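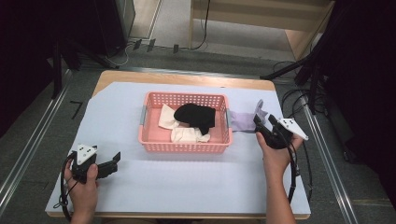 Folding Table and Basket Check, Room 106

Hi all, it's my turn again, so you get my version of the list with my comments stuck in after each line (Halima's were shorter, I know!). Go down it in order, mark OK, FIX or N/A, and put your initials at the bottom. If you mark FIX, please write something next to it so the next person isn't guessing.

TABLE

Table stands level, no rocking: OK
I leaned on every corner. Solid as anything.

Edges smooth, no splinters: OK
Run your palm along the wood, and do the underside too. I always forget the underside and then have to crawl back.

Cover sheet flat and pulled straight: OK
It's the pale one, so every speck shows up. If it's bunched, pull it from the far side.

Cover sheet clean: FIX
A few little dark crumbs of something on it. Brushed them off into my hand, but the sheet could really use a wash before Temitope's group comes in.

BASKET

Handles tight at both ends: OK
Lift it with a full load and give it a little shake. The old Prarkico one came apart on me in December and I had clean socks all over the floor, so I am a bit of a fanatic on this one.

No cracks around the holes in the sides: OK
Look at it against the light, it's so much easier.

Nothing snagged in the holes: OK
Loose knits love to catch in there.

Nothing hanging over the rim when it gets carried: FIX
Socks, people! Tuck them in. I've said it before and I'll keep on saying it.

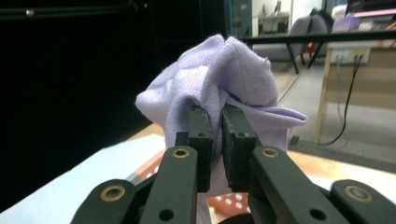 Page last changed: 5/2/19 by M. Asamoah

CLOTHES

Fuzzy or fraying edges set aside for mending: FIX
There's some fuzz on a lavender piece. I'd still wear it, but it goes in the mending pile. Salamatu has offered to do those, bless her.

Knits handled by the thick part: OK
Don't haul them up by one thread or by the very tip of the toe if you can help it. They stretch and then they never match their partner again.

Pockets and toes checked for small hard things: OK
Found a button. It's on the shelf if you're missing one.

Darks and lights in separate piles: FIX
Black was sitting right on top of cream again. Fine once everything is dry, I suppose, but let's keep the habit.

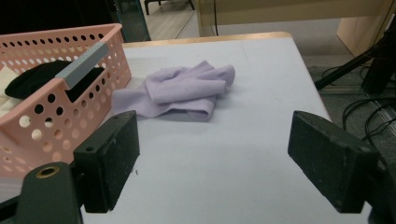

Lavender cloth still to be folded, with the basket at the far left.

FLOOR

Cables coiled and kept off the path: FIX
They're on the carpet beside the table, and that pile is a real tangle. Please step wide on that side when you're carrying a basket, you can't see your feet!

Tripod legs clear of where you walk: FIX
Same side as the cables. Go the other way if your arms are full.

Stool pushed in: OK
Wherever you like, as long as it's not in the way to the door.

Next check is in 6 weeks and I think Yakubu has it. The blank sheets are in the Redura folder, and I've put in extra copies.

Initials: MA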